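Section 4. Setting Up the Table and Laying Out a Single Place

Applies to the Stoltow folding table, white top, sold singly or as a pair. The dish and accessories mentioned below come from the Prernamano tableware range and are packed in a separate carton. Other tableware can be used.

Before you begin

The carton says one person can set up the table in 2 minutes. Do not plan around that figure. The legs are stiff the first few times, and the locking rings tend to stop just short of where they should. Allow more time and check every ring by hand.

The carton also says the table is suitable for "all floors." Treat this as a hope. It stands well on hard floors and on carpet tile laid flat. On deep carpet the feet sink unevenly, and no amount of adjusting will cure it for long.

4.1 Positioning the table

1. Choose a level spot. Walk over it first. If you can feel a raised edge in the flooring, move the table.

2. Stand the table on its long side, open both pairs of legs, and slide the rings down until they click.

3. Push each ring again. A click is not proof that it has locked.

4. Turn the table onto its feet. Lift it by the rim, never by the legs.

5. Press down on each corner in turn. If one corner dips, turn the foot under it until it stops.

6. If you are using two tables, set the second beside the first and leave a narrow gap between them. The linking clips supplied with the pair do close the gap, but they also pass every knock from one table to the other. We suggest leaving them in the bag.

Caution: The stated load is 100 pounds, spread evenly. "Spread evenly" is doing most of the work in that sentence. Do not sit on the table, and do not stack full cartons at one end.

4.2 Preparing the surface

1. Wipe the top with a damp cloth and a drop of dish soap.

2. Dry it with a second cloth.

3. Look along the surface toward a window or lamp. Any film left behind will show up as a dull patch.

Note: The Kiều surface spray advertised on the carton insert is optional. It smells pleasant. In our use it did nothing soap had not already done, and it left the top slippery for the rest of the afternoon.

4.3 Laying out the dish

A dark dish on a white top shows every crumb and every crooked placement. Some people like this. If you don't, use a cloth.

1. Clear everything from the table except what you are about to lay.

2. Take hold of the dish firmly before lifting. Glossy glazes are slick, and the raised rim gives less to hold than it seems to.

3. Set the dish down near the middle of the table, well back from any edge.

4. Let go only when the base is flat. Tap the rim lightly. If it rocks, check underneath for grit.

5. Place any small item on the dish after the dish is down. Carrying both together is quicker until the item slides off.

6. Straighten the item if you care to. The printed layout card insists that it sit square to the table edge, for reasons the card does not give. 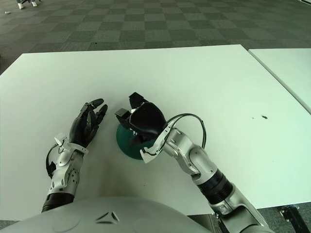
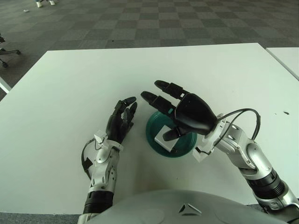
Figure 4-1. Dark green piece in hand at the white table (first view); small white block resting at an angle on a round teal plate (second view).

Note: Color names on the packing list are unreliable. The same glaze may be listed as green, dark green, or teal. Compare pieces side by side in daylight before deciding that the wrong one was sent.

4.4 Checking the layout

1. Walk around the table once. Watch for movement in the top as you pass.

2. Rest a hand on the edge and lean lightly. The dish should stay put.

3. If it creeps, the surface is still damp or the table is out of level. Go back to 4.1, step 5.

The layout card shows 12 arrangements. Several differ only in which way a napkin is folded, and one cannot be done with the pieces supplied. Pick one that leaves elbow room and ignore the rest.

4.5 Clearing and storing

1. Take small items off the dish first.

2. Lift the dish straight up. Dragging it can mark the white top, despite the "scratch-proof" sticker.

3. Wash the dish by hand for the first month. It is described as dishwasher safe, but the care leaflet then excludes 2 of the most common wash programs.

4. Wipe the table, fold the legs, and store it upright.

Caution: Keep fingers clear of the leg hinges when folding. The finger guards do not cover the inner side.

For replacement rings and feet, see Section 7.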